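Home Textiles > Table linen > Cotton or wipe-clean for every day?

pintuck_again
Posted 9th August

I'm after opinions before I spend money. Our kitchen table is used for every meal, homework and most of my sewing, and I've had a wipe-clean cloth on it for years. It has gone sticky along the folds and the backing is coming off in bits. I could replace it with the same again or go over to proper cotton and wash it.

The shop I normally use is Jankauskaitė in Dridness. They have a coated cotton made by Dendetti, matt finish, and it would come to just under £50 for the length I need. Plain cotton check from the same shop would be less than half that, but then there's the washing. I've got a line but not much room on it.

What do people use, and how long does it last?

tea_and_bias_tape

Plain cotton, always. We have two and swap them over. I don't find it adds much to the washing as they go in with the tea towels. The coated ones never feel clean to me, even when they are.

Buy more length than you think you need. It will shrink the first time whatever the label says.

Lowerfield

I'll disagree with that. I had cotton when the children were small and it was on the line every single day. Squash goes straight through to the table underneath, so you end up wiping the table as well as washing the cloth. We went to coated and I wouldn't go back until they leave home.

The sticky feel is usually what you clean it with. Washing-up liquid leaves a film if you don't rinse it off, and spray cleaners take the finish off over time. Warm water and a cloth is enough.

pintuck_again

I have been using spray on it, so that may be what did it. How do you store yours when it's off the table? Mine was folded in a drawer.

Lowerfield

Rolled round a cardboard tube, right side out. The fabric shop will give you a tube if you ask at the counter. Folding is what cracks them.

hem_allowance

Check what sort of cotton you're looking at before you decide. There's a lot of printed check about at the moment where the pattern is only on one side. It fades quickly and if you cut it slightly off the grain you can't get a straight hem, as the print doesn't follow the threads. Woven gingham looks the same front and back. You can cut along the edge of a square and it will be straight, and it can be turned over when one side gets a mark on it.

It costs a bit more. I paid extra for woven at the Pleltance market and it's on its fourth year.

oldbluejug

Gingham is what I would go for too, and I'd think about colour. Red shows every bit of fluff and the first few washes need doing by themselves. Dark blue goes grey along the creases. Pale yellow and white has been the best of the ones I've tried. Crumbs hardly show on it and a bit of fading doesn't matter when it started off pale. Tea does show, but tea shows on everything.

Yellow and white gingham, in the pale shade.

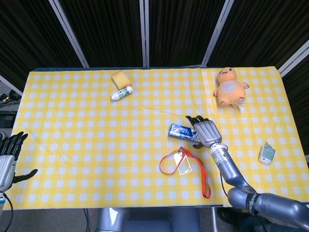

tea_and_bias_tape

Yellow is fine until someone spills curry on it. Turmeric on a pale cloth will be there for months. It does go eventually if you keep drying it in the sun, but I wouldn't choose a pale cloth for a house that eats a lot of curry. Mine are both green check for that reason.

oldbluejug

Fair point on turmeric. I put a tray under the dish.

Lowerfield

Which nobody has to do with a coated cloth. Sorry, but if you're putting trays and mats down to keep the tablecloth clean I don't see what the tablecloth is for.

oldbluejug

It's for looking nice and not being cold on your arms. I sit at mine for breakfast all year and plastic in November is horrible.

hem_allowance

Coated cotton isn't plastic all the way through, to be fair, and the matt ones are warmer than the old shiny sort. They're still no use for sewing on. Fabric drags on them and pins skid off on to the floor. The OP said she sews at the table.

pintuck_again

I do, and the dragging is annoying. I'd got used to it. At the moment I pull the cloth off for cutting out and put it back for tea.

I hadn't thought about printed against woven at all. The one I was looking at is printed, I've just looked at the picture on their site and you can see the white on the back where the corner is turned over.

hem_allowance

Ask them if they have woven in another width. Some shops keep it with the shirtings and it doesn't come up if you search for tablecloth fabric. Joining two narrow lengths is all right if you match the squares and put the seam to one side of the middle.

threadbare_nell

Reading this with interest as I do table covers for our village hall. We went through all of this and ended up with polycotton, which hasn't been mentioned yet. It dries in no time and doesn't need ironing if you hang it straight. The downside is that grease marks are harder to shift than on pure cotton, so treat them before they go in the wash. A dab of washing-up liquid left on overnight works for butter.

The whole lot came to £480 for the hall, including thread and the hems being done on a machine that broke halfway through. The ready-made quote was over £800 and those were thinner.

tea_and_bias_tape

I can't get on with polycotton, it goes bobbly where people lean. I can see it makes sense for a hall though.

threadbare_nell

It does bobble. Ours are only out a couple of times a month so it isn't too bad yet.

Lowerfield

Last thing from me. If you do go for cotton, get a felt underlay as well. It stops the cloth sliding and it'll protect the table from hot plates a bit. I still have mine under the coated one.

pintuck_again

Thanks all. I rang the shop and they do have a woven check, in with the shirtings as suggested, narrower than I wanted but I can join it. They only have blue and green left and the next delivery isn't until November. I've asked for a sample of the green.

I'm going to wash the whole length before I cut it. Does it need doing more than once, or is one wash enough to get the shrinkage out?

hem_allowance

Twice if you have the patience. I do one and it's been all right. Zigzag the cut ends first or you'll spend the afternoon untangling it.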